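Bovska

Bovska is a market town in the Kiltar valley, on the east bank of the Hijazi River. It is the seat of the district of the same name and had 2396 residents at the last census. The town is known for its covered market, its salt warehouses and the stone bridge that carries the old road toward Vandenness.

History

The first written record of Bovska is a toll list of 1691, in which the settlement appears as a river crossing with a ferry and an inn. Salt from the upper valley was brought down by mule and stored in the town until the water was high enough for barges. The trade paid for the bridge, which replaced the ferry, and for the parish church on the hill above the landing.

The salt trade declined after the railroad reached Vandenness on the opposite side of the valley. Several of the warehouses were pulled down and their stone was used for houses along the upper street. Those that remain were taken over by the town and now hold the public library, the district archive and a grain store. A flood later damaged the lower quarter, and the streets nearest the river were rebuilt on higher ground.

Geography

The town lies on a terrace 215 meters above sea level, where the valley narrows between two limestone ridges. The soil on the terrace is light and drains quickly. Plums, walnuts and barley are the main crops – the slopes to the north are too steep for plowing and are used as summer pasture. Winters are cold, with snow usual from December to March, and most of the yearly rain falls in late spring.

Economy

Farming and fruit drying employ the largest share of residents. A dairy on the southern edge of the town collects milk from the hill farms and makes a hard, lightly smoked cheese sold under the name Kiltar. Many residents travel to Vandenness for work, a distance of 8 miles by the valley road.

Culture

The plum fair is held each September in the covered market and the square beside it. Growers show their fruit in the morning, and judging ends at noon. The local dialect keeps a number of words from the barge trade, including separate terms for the river at high, middle and low water.

See also

Hijazi River
Kiltar valley
Vandenness

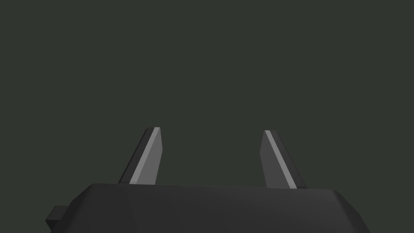
Computer rendering: a dark two-fingered gripper against a plain olive-green background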